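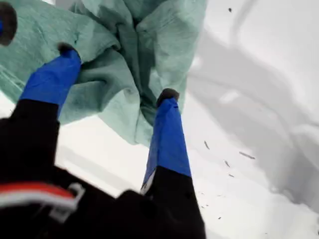

A light green towel on a white surface.

News > Press Releases > Company

Luranon to Open Towel and Linen Reuse Center in Plokbridge

2025-02-02 | By Luranon Press Office

PLOKBRIDGE – Luranon, a supplier of rental towels, sheets and table linen, will open a reuse center in Plokbridge in April. The center will take in linen that is no longer fit for hotel and clinic use, sort it, and pass it on to animal shelters, repair shops, schools and other local users at low or no cost.

The center will occupy the former Gekley print works on the east side of town. Luranon signed a lease on the building last fall and has since replaced the roof over the loading area, put in new lighting and added a second freight door. The site has 3,648 square feet of floor space, most of it given over to sorting tables and shelving.

Luranon supplies linen to 571 customers in the region. Under the company's standard rental terms, towels and sheets are pulled from service when they are stained, thin or torn. Until now, most of that material has been sold by weight to rag dealers outside the area. The company expects the new center to handle all of the retired linen from its Plokbridge laundry by the end of the first year.

How the center will work

Retired linen will arrive from the laundry already washed and dried. Staff at the center will sort each load into one of three grades. The first grade is for items with small marks or faded color that are otherwise sound. These will be offered to shelters, youth camps and similar groups. The second grade is for items with holes or worn edges, which will be cut down into cleaning cloths. Anything left over will be baled and sent for fiber recycling.

Towels make up the largest share of what the company retires, followed by flat sheets. Bath mats, robes and napkins are retired in smaller numbers. Colored items will be kept apart from white ones, as several of the groups that have asked for linen want one or the other. Cleaning crews in particular tend to use color to keep kitchen cloths away from bathroom cloths.

Cutting will be done on site. The cloths will be packed by weight in boxes of 6 pounds and 12 pounds and sold from a counter at the front of the building. Prices will be posted at the counter and on the company website before opening day. Money from cloth sales will go toward the running costs of the center.

The counter will be open to the public on weekday mornings at first. Luranon plans to look at the hours again after the summer. Groups that want to collect larger amounts of linen will be able to book a pickup time at the loading door on the Gekley side of the building. There is room for two vans at once.

Who can receive linen

Free linen will be open to registered nonprofit groups, public schools and licensed animal shelters within the county. Groups must fill out a short form once a year giving a contact, a delivery or pickup address and the kind of items they can use. Luranon will not ask for reports on how the linen is used, but items given free of charge may not be resold.

Requests will be filled in the order they are received. Quantities will vary from week to week. Hotels often replace whole sets at the end of a season, and the company expects larger amounts in late fall and again in spring. Groups that can store linen may ask to be placed on a list for these larger lots.

The center will not take donations of household linen during its first year. Luranon washes its own stock under set conditions and knows what has been done to it, which is not the case for items brought in from outside. The company has had a number of questions on this point from residents and may run a trial later on – no date has been set.

Jobs and training

The center will employ a site manager, sorters and a counter clerk. Most of these positions will be filled by people now working at the Plokbridge laundry. Two new full-time sorting jobs will be advertised next month. No earlier experience in laundry or textile work is needed, and training will be paid.

Training covers grading, safe use of the cutting machine, lifting and basic care of fabrics. Sorters will also learn to spot the common faults that lead to early wear, such as damage from bleach or from dryers set too hot. Notes from the sorting tables will be passed back to the laundry. The company hopes to use them to get more washes out of each towel before it is retired.

Transport

Linen will be carried the short distance from the laundry to the center by the company's existing delivery vans at the end of their morning routes. No extra trips are planned. Deliveries to the building will be made through Moldovan Lane, as agreed with the town, and not through the residential streets to the north. The parking area in front of the counter will be marked out again before opening.

Neighbors of the site were sent a letter in January describing the planned hours and deliveries. The cutting machine will run during the day only. There will be no washing or drying at the center, so the building will have no steam vents or large water connections.

Opening day

The center will hold an open morning in April for residents and for groups that wish to register. Visitors will be able to see the sorting area, pick up forms and take home a sample pack of cloths. The date will be announced on the company website and posted at the laundry entrance. Parking is limited, and visitors who can walk or take the bus are asked to do so.

Groups that register before opening will be included in the first round of deliveries. Forms can be requested by mail or picked up at the laundry office during business hours.

About Luranon

Luranon rents, washes and delivers towels, bed linen and table linen for hotels, clinics, restaurants and gyms. The company runs its own laundry in Plokbridge and makes deliveries six days a week. It also sells new linen to business customers through its catalog.

Media inquiries may be sent to the Luranon Press Office, Plokbridge. Photographs of the building are available on request.

Newsroom Products Service Areas Careers Contact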